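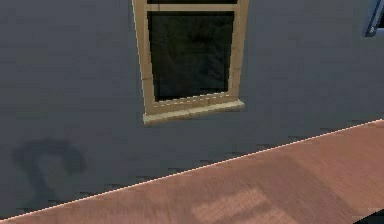
Simulated trials: Lukis revises its good practice note

22 March 2022

Lukis has issued a revised good practice note for laboratories that test robot arms in computer-rendered rooms. It replaces the earlier text on scene records, operator marks and the reporting of failed attempts, and applies to all trials registered under the Tovar scheme from May.

The main change concerns what has to be kept. Under the old note a laboratory could submit a success rate with a short description of the room. The revised note asks for the scene file, the starting position of every movable object, the instruction given to the arm and the version number of the simulator. Records must be held for six years. Where a laboratory changes the lighting, wall finish or floor texture between runs, each variant is to be logged as a separate scene, even if the furniture has not moved.

A second section deals with views that contain no task object. Arms with a moving camera often spend part of a run facing a wall, a window or bare floor, and some laboratories have been trimming these stretches before submission. This is no longer allowed. The full run must be kept from first movement to stop, and any time limit is to be counted over the whole of it.

The section on marks is new. A target may be pointed out to the arm by a line drawn over the camera view, for instance a loop around a book on a table which also holds a pen and a ball. The loop need not be closed or follow the outline of the object, but it must not take in a second movable object. The unmarked view has to be stored beside the marked one.

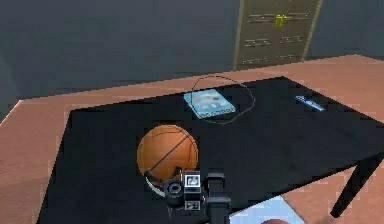 Does a trial count if the arm picks up the right object after first touching the wrong one? It counts as a failed attempt under the revised note, and the contact must be recorded with the name of the object touched.

Each registered task now needs at least 64 runs, with the starting positions varied between them. A laboratory may describe a task as reliable only where 80 per cent or more of the runs succeed without a wrong contact. Results below that figure can still be published under the scheme, provided the word is left out and the failed runs are listed by cause. The note gives four causes: wrong object, lost grip, collision with furniture and time limit reached.

Fotard, which supplies the scene checker used by most registered laboratories, has said that the current release will read the new records but will not test whether a loop takes in more than one object. That check is to be done by hand until the software is updated. The person doing it should not be the person who drew the mark.

The note does not cover trials on physical arms. These remain under the separate Vunalari procedure, and simulated results may not be used in place of the guarding and emergency stop tests required there. Laboratories reporting both kinds of trial are asked to keep them in separate tables.

Runs completed before the change may be submitted under the old rules if the task was already registered.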